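Room by Room: A Conversation with Si-woo Do on the Cidmont Bath Study

The Cidmont Bath Study occupies the ground floor of the former Papadopoulos building, where bathtubs, toilets and smaller household items are brought together on a single open floor. Its coordinator, Si-woo Do, joined the project in March after 17 years of work in residential interiors. The Institute's newsletter met with Do to discuss how the study room was arranged and what has been learned from the fixtures placed in it.

Do began with the floor. The surface is a polished gray with a marble pattern, chosen from 5 samples supplied by Julton. "We wanted a floor that people would recognize from a finished bathroom," Do said. "A concrete slab would have been simpler to maintain, but visitors judge a bathtub by what it stands on. On bare concrete they spoke about the tub as if it were still in a warehouse."

The freestanding bathtub has become the fixture most often requested by visiting groups. It is white and rectangular, with a smooth interior and a black faucet mounted on the far rim. Asked why a rectangular model had been preferred to an oval one, Do referred to the question of storage. Residents surveyed during the first phase of the study reported that they rested bottles, soap and cloths wherever a level surface was available, and the edge of the tub was named more often than any shelf.

"People buy a freestanding tub for the way it looks in the middle of a room," Do said. "Then they take their first bath and have no place to put the shampoo. A wall-mounted niche is of no use to them, as the wall is several feet away. We have come to regard the bottle as part of the design problem."

The survey to which Do referred drew 2,104 responses from households in the region. Its findings on bathroom products are now being prepared for publication under the title Comix, the internal name given to the storage portion of the study. According to Do, respondents were asked to list every item kept within reach of the bath and to state where each was placed after use. Many listed more items than they had expected to own.

The position of the faucet was also discussed at some length. A faucet on the far rim leaves the near side clear, so that a person standing at the tub can place or retrieve an item without reaching over the fittings. Do acknowledged that the arrangement has its critics. "A bather who wishes to lean back on that side will not be pleased," Do said. "We have had that comment many times, and it is a fair one. The family bathing small children will usually take the opposite view."

The toilets stand along the white wall to the left of the tub. Do explained that they are placed for comparison of bowl and lid shapes and are not intended to suggest a finished layout. The room as a whole is not kept in showroom order, and boxes are unpacked where space allows. "It is a working floor," Do said. "I would prefer that a visitor see a carton against the wall than have my colleagues spend the morning hiding it."

Asked about the cost of the storage work, Do replied that the question was still under review, but that the most useful changes had been modest. A simple bath tray and a low stool were rated nearly as highly by respondents as built-in shelving, and both could be removed for cleaning. The study will next consider rooms in older apartments, where a freestanding tub must often share its floor with a washing machine.

Group visits to the study room may be arranged through the Institute's front office. A summary of the Comix findings will be printed in an edition of 500 copies and provided to participating households on request.
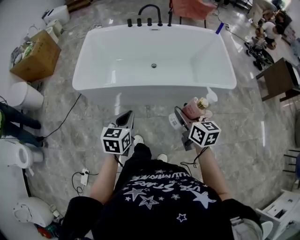
The freestanding bathtub in the Cidmont study room, with a pink bottle held in the right-hand gripper.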